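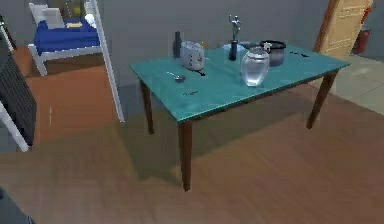 The kitchen-table cell at Baird is back in service after the collision mesh rebuild, and the notes below cover what was changed and in what order. The list has had several questions about the Prakmont cell package since the last release, most of them about objects creeping or popping at reset, and the causes overlap enough to answer in one message. All of it concerns the simulated cell. The standard layout with the teal table is the one I use for checking, mainly for the clear jar and the cooking pot, which stand close together and are the first to show a bad hull. The trophy with the raised arms is the second thing to look at.

The question from the list, trimmed:

> We moved our cell from the old package to the current one and kept our
> own object set. Since the move, objects near each other drift apart
> during the first moments after reset. The jar sometimes tips over. The
> gripper also closes on the jar neck before it looks like it is touching
> anything, and reports contact.
>
> Things tried so far: raised friction on the table, raised friction on
> the jar, lowered the physics step, made the jar heavier. The heavier jar
> tips less often, but now the arm sags when it lifts it. We would like to
> avoid retuning the arm if this is an object problem.
>
> Second question, possibly related. After a restart the arm base is
> slightly off from where the config puts it. The offset is the same each
> time. Is there a supported way to zero it, or do we edit the scene file?

It is an object problem, and the base offset is separate. Please put the jar mass and both friction values back to their defaults before doing anything else. With those changed, none of the checks below will tell you much.

**1. Collision hulls**

The old package shipped hand-built collision shapes for the common objects. The current one generates them on import if it finds no file, and the fallback is a single convex hull. For a box that is fine. For a jar with a narrow shoulder and a short neck, the hull runs straight from the widest part of the body to the rim and fills in the space beside the neck. The fingers stop on that invisible slope, so contact is reported early. The report is correct as far as the solver is concerned.

The same thing happens between neighbors. Two hulls that overlap at reset get pushed apart by the solver in the first steps, and the lighter or taller object loses. More friction makes this worse in some cases, as the bottom of the jar stays put while the top is shoved.

To fix it:

- Delete the cached hull files for the affected objects. The importer does not overwrite them.
- Set the decomposition mode to `parts` for anything with a neck, a handle or limbs. The trophy needs this. With a single hull, the space between the raised arms is solid.
- Leave plain solid shapes on `single`. Extra parts cost time and gain nothing there.
- Reimport, then turn on the collision overlay and look at each object from the side as well as from above. A hull that bridges a neck is hard to see from overhead.

For hollow objects you have a choice. If nothing goes inside the pot during your tasks, a closed shape is acceptable and faster. If something does go inside, the pot has to be built as a floor and a ring of wall parts. The automatic decomposition will give you a rough version of this, but it tends to leave a lump at the bottom. I built ours by hand.

**2. Thin objects**

Spoons, knives and flat plates have a different fault. Their hulls are correct but so thin that a deep contact pushes them out through the wrong face, and the object ends up under the tabletop. Making the physics step smaller hides this until the gripper presses down on the object, and then it comes back.

Set a contact margin on the thin objects only. Do not set it globally. A global margin makes everything float by the same amount, and the arm will then miss low on every grasp.

Cords are worth a separate word. The short cord on the toaster is visual only in our build. It has no collision shape and the toaster moves as one body. If your task plans a path close to the table surface near the toaster, the arm will pass through the cord and the log will say nothing. Add a keep-out box in the planner if that matters to you.

**3. Step timing**

The Druteck controller model assumes a physics step of 2 ms and a control period of 12 ms. The control period has to be a whole multiple of the physics step. You wrote that you lowered the step. If the new value does not divide evenly, the controller interpolates between samples and the joint torques get a small ripple. On a free arm it is barely measurable. With a load in the gripper it can look like sag or a loose joint.

Restore the defaults. If you still need a smaller step after the hulls are fixed, halve it and check the ratio by hand. The config loader accepts any positive value and prints no warning.

**4. Base offset**

Your second question has a short answer: do not edit the scene file. The base pose is read from the scene first and the mount transform is applied on top of it. The Sakinora arm model already includes the mount plate in its own root frame. If the scene file was carried over from the old package, the plate is counted a second time, and that would give you the same offset after each restart.

1. Stop the cell. A paused cell still holds the old transform.
2. Open the mount config and set `plate_in_model` to true.
3. Remove the `base_shim` entry if there is one. Older configs used it to cancel the same error.
4. Start the cell with no objects loaded and read back the base pose.
5. Compare it to the config value. They should agree to the last printed digit.
6. Run the four-corner touch check on the table before loading objects again.

Step 6 catches a wrong table height as well. The table model has slightly tapered legs, and if somebody has rescaled it to change the height, the top was scaled too. Move the table or swap the legs. Do not scale it.

If the base pose agrees and the touch check fails by the same amount at all four corners, look at the tool frame. If it fails by different amounts, the table is tilted, which usually means its legs are being simulated and have settled unevenly into the floor. The table should be marked fixed.

**5. Reset check**

After any change to hulls, margins or timing, I run the settle test before letting the cell back into the queue. It resets the layout, lets it run with the arm parked, and compares each object's pose at the start and end. The settings we use:

```
settle:
 resets: 200
 arm: parked
 randomize_yaw: true
 report: worst_per_object
```

Read the worst value for each object and ignore the average. A jar that stays still on nearly every reset and falls over on one has a good average.

Leave yaw randomization on. Before the rebuild our layout passed with fixed yaw every time. With yaw free, the trophy base and the plate beside it could be placed in overlap, and the plate slid. That was a spacing error in the layout file and had nothing to do with the mesh. The fix was to enlarge the placement radius of the trophy so that it covers the base at any angle.

One failure is still open. Reset 3,441 in the long soak at Baird left the spoon standing on edge against the front of the toaster. I replayed it from the saved seed and it settled flat, so the seed does not capture everything. My guess is that the contact cache survives a reset when the cell is running headless. Until that is fixed I restart the process between long batches.

**6. Routine care**

What we do on this cell between releases, for anybody who wants to copy it:

- Keep hull files under version control next to the visual meshes, and change both in the same commit.
- Record the package version in the log header. The solver defaults have moved between releases before.
- Rerun the touch check after any update to the arm model, even a minor one.
- Keep background items static. The shelving unit, the folded towels and the door take no part in any of our tasks, and simulating them only adds contacts to solve. Ours were left dynamic by mistake after an import and the stack on the shelf was using more solver time than the table.

On the arm sag: once the jar is back to its proper mass and the step ratio is right, I would expect it to be gone. If it is still there, send the joint torque log for one lift and hold, recorded at the control rate. Please leave filtering off – the ripple is the part I need to see.

The updated hull files and the layout with the larger trophy radius are in the package repository under the `baird` branch. They load on the current release only. I have not tested them against the old package and do not plan to.

– Baird cell maintainer, Prakmont list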